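FOR IMMEDIATE RELEASE

Tisgate Pier Carousel and Sky Tower Reopen for the Season in March

TISGATE — The Sky Tower is back. So is the carousel, and the boardwalk between them, after a winter of repairs and one very long wait for parts. Gates open at 10 a.m. Last ride up the tower is 9 p.m., weather permitting.

Mundale Attractions, which runs the pier, has put in new seats, new lighting and a new ticket booth at the foot of the tower. The old booth is gone. Tickets can also be bought online or at the machines by the parking lot.

The ride up takes two minutes. Views over the harbor, the ferry docks and, on a clear day, the Aviser lighthouse. Cabins are heated. Strollers stay at the bottom, wheelchairs welcome in every cabin.

The carousel has been repainted and the band organ is playing agian. It had been silent all last summer. Kids under 40 inches ride free with a paying adult.

Also new this year — rental suites above the old ticket hall, for visitors who want to stay the night on the water. Each has a kitchenette and a harbor-side window. Bookings through the Mundale website, two-night minimum on holiday weekends.
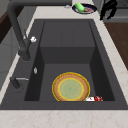
Dark gray sink and pale cream countertop, with a yellow-edged plate in the basin.

Evening light shows start after dusk and run every night through the summer. The tower now carries 618 programable lights, up from a few strings of bulbs. Designed and installed by Aebischer Lighting. Special color programs planned for home games, the boat parade and the fireworks.

Season passes on sale now. The first 600 buyers get a free carousel ticket book. Passes cover the tower, carousel and mini golf, not the arcade. Pass holders from last season can renew at the booth, bring the old card.

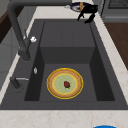 Plate with a tan rim and sage-green center in the sink.

Getting here: the harbor shuttle stops at the pier gate. Parking in the Tisgate lot, overflow lot behind the fish market. Bikes must be walked on the boardwalk.

Group rates and school visits by request, please book ahead. Private evening hire of the carousel is availble outside the summer season.

Media: press tours of the tower can be arranged before opening. Contact the Mundale Attractions press office, Tisgate Pier.

###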